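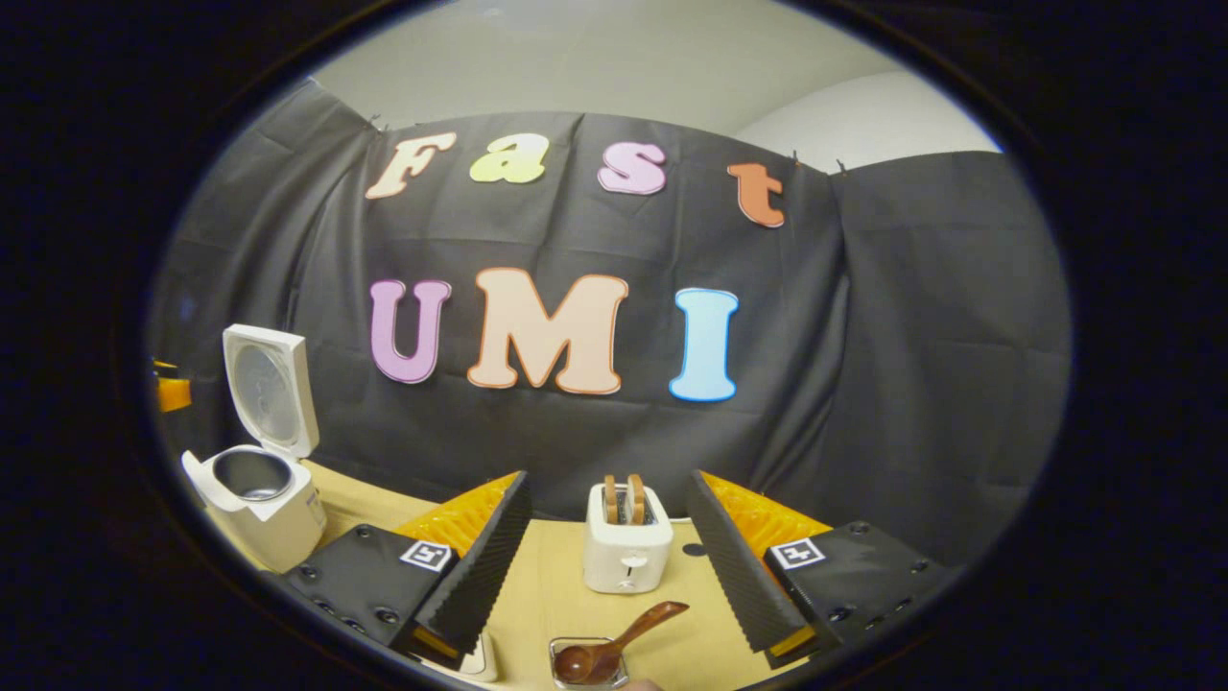
Chapter 7
Setting Up a Counter You Can Cook On

Before we get to a single recipe in this part of the book, I would like us to spend a little while with the counter itself, and with the small appliances that end up living on it. I know that this may feel like being asked to admire the garage before anybody lets you drive the car! But most of the trouble that new cooks bring to me has to do with where things are standing, and very little of it has to do with the food.

Take the rice cooker, which a good many of you will own already. A cooker with a hinged lid needs room in three directions: a bit at the sides, a bit at the back, and a great deal more above than you would ever guess from looking at it closed. The lid swings up and stands tall behind the body, and if there is a cabinet hanging low over it, you will find yourself dragging the whole thing forward every time you want to stir (and then, most likely, forgetting to push it back). Steam wants that space too. I once rented a kitchen on Jorholm Street where the shelf above the cooker had gone soft and wavy from years of rice, and I added two more years to it before I thought of moving the cooker to the table.

A toaster asks for less. The ordinary two-slot kind takes up hardly any room, and you can set it in the middle of a table for breakfast and carry it back once it has cooled down. Keep the space over the slots open, keep paper towels and curtains well away, and put the side with the dial facing you. People turn the dial far more often than they think they do, especially in a house where one person likes pale toast and another likes it nearly black.

Then there are play appliances, and I hope you won't skip past them. If you are teaching children, or if you will be working through this chapter with the class plans at the back of the book, wooden toast and a toy toaster are a lovely way to begin. A child who has lifted a wooden slice out of its slot a few dozen times has already practiced waiting, reaching and setting down, all without any heat in the room. Big bright letters on a plain dark cloth help as well, as they give the little ones something to read aloud while the grown-ups get ready.

In the pages that follow we will measure your counter, decide what stays out and what goes in a cupboard, and draw a simple plan on paper. You will need a pencil, a tape measure and roughly 32 inches of clear counter to practice on. A table will do just as well, provided it doesn't wobble.

7.1 What Stays Out

Start by taking everything off. Yes, the fruit bowl too.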